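Help Desk > Kitchen & Cookware > Cleaning

Dark specks in white ceramic skillet, stain or damage?

Posted by bevby_kitchen on 20 April 2019

Hi all! I picked up a cream ceramic skillet at a yard sale for 2 dollars (the old squarish kind with rounded corners and the handle molded right in) and I love it to pieces, but it has a few little dark marks on the inside. I've washed it twice with dish soap and a regular sponge and they look the same to me. I can't tell if it's something stuck on or if the glaze is chipped and I'm seeing what's underneath. 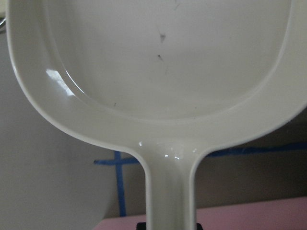 The specks, with the biggest one toward the top.

The one just under the big one has a gray streak coming off it, which made me think maybe a fork or a spatula did it? The rest of the glaze is really shiny and I don't want to wreck it with something harsh. I was going to make my grandmother's corn pudding in it. Is it okay to cook in, and what should I try first?

And while I'm at it, I'd like to keep whatever I scrub with separate from my regular dish stuff, so I've been going through the drawer looking at handled things in about the same color as the pan (yes, I'm that person).

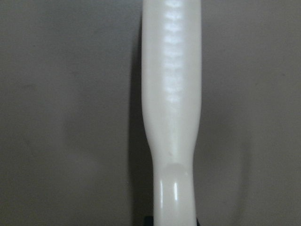
I also have a nylon brush from Neller that's pretty stiff, but I'm nervous about using it on old glaze. Thanks in advance!!

3 answers

Answer from Zereck70
Baking soda. Works on everything.

Answer from sjogren_stove
Gray streaks on a white glaze are very often metal marks. A spoon or a whisk is softer than the glaze, so it leaves a bit of itself behind like a pencil. Do the fingernail test first: run your nail across each spot. If it catches in a little pit, you've got a chip and no cleaner is going to help. If it feels smooth or a tiny bit raised, it should come off.

Make a paste of baking soda and water, leave it on for 15 minutes, then rub with a soft damp cloth. If that only gets you partway, go to one of the powdered cleansers made for cooktops, the kind with oxalic acid in it, and rinse it really well. I did this on a casserole dish last July and the lines went after the second round. Skip steel wool. Your nylon brush is probably fine but I'd stick with the cloth.

If any of them are pits I'd keep it for fruit or bread and not cook in it. With old pieces you don't always know what's in the glaze either, so a lead test might be worth doing before the corn pudding.

Answer from panlady17
Agree with the fingernail thing. Also don't put it straight on a burner unless you know for sure it's made for that! I cracked one that way and it was LOUD. Oven only for me now, and I let it cool before it goes anywhere near the sink.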